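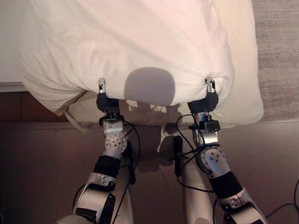 Subject: Re: [hosts-list] Pillowcases - housewife or bag?
List: Small Guesthouses and Holiday Lets

On the hosts list, a member in Torham wrote:

> Hello all. We're about to replace all the bed linen in our
> four rooms before the season and I can't decide on pillowcases.
> At present we have the housewife sort with the inside flap, and
> I spend half my life fishing corners out of them. Would plain
> open-ended bag ones be quicker? Also, my white ones have gone a
> bit creamy. Is that the washing powder, or just age? And does
> anybody have a way of getting the pillow in without it ending up
> in a lump at the bottom?

Hello Torham, and welcome, I think you're fairly new on here?

I've been meaning to answer since the weekend but we had a full house and then the boiler decided to join in, so forgive me. Pillowcases happen to be a subject on which I hold strong views, and my family would like me to share them with somebody else for a change.

We have 7 rooms here at Skurkport and changed everything over to bag cases three years ago. They are quicker, no question, and they iron flatter as well. But the pillow does creep out of the open end in the night, particularly if your guests are restless sleepers, and a bare bit of pillow showing in the morning never looks nice when you go in to do the room. We went back to housewife ones last April and I haven't regretted it. If your pillows are on the plump side, do check the size before you order. Ours were a good inch too short the first time, and I was stuffing them in like sausages.

As for the lump, what works for me is to fold the pillow in half lengthways, push it right down to the closed end and let go, so that it springs open inside. Then put your hand in and find the two far corners, one at a time, and seat each of them properly before you do anything at the open end. After that I lay it on the bed, take hold of the two corners nearest me and give it a good pull and a couple of shakes. Most of the lumps I see are really corners that never got all the way home. The flap goes over last. If you tuck it early it catches on everything.

Some people hold the pillow under their chin while they pull the case up. My mother did it all her life. I wouldn't in a guesthouse, I don't think guests would care for it if they walked in!

Now, the creaminess. First of all, have a look at them by the window in daylight before you blame the powder. Our back bedroom has very warm bulbs and everything white in there looks like clotted cream after tea time. I once rewashed a whole set before I worked that out. If they're still creamy in daylight it may well be a build-up of softener, so leave the softener out for a few washes and see how you get on. I use Vosero powder, the plain one, a bit less than it says on the box, and a hot wash for anything white cotton. Check your labels first, obviously.

For buying, I get mine from Raptis, who do a trade pack. I paid 245 for the last lot, and that was pillowcases and flat sheets for the whole house with a few over. Delivery took 9 days, so don't leave it until the week you open. I would buy more pillowcases than you think you need - they vanish, and they get mascara on them, and there is always one that comes out of the wash with a tea stain nobody will own up to.

Do let us know which way you go. And if anyone else has gone over to the zipped kind I'd like to hear how the zips last, as I've been wondering about them for the under-protectors.

All the best from a rather windy Skurkport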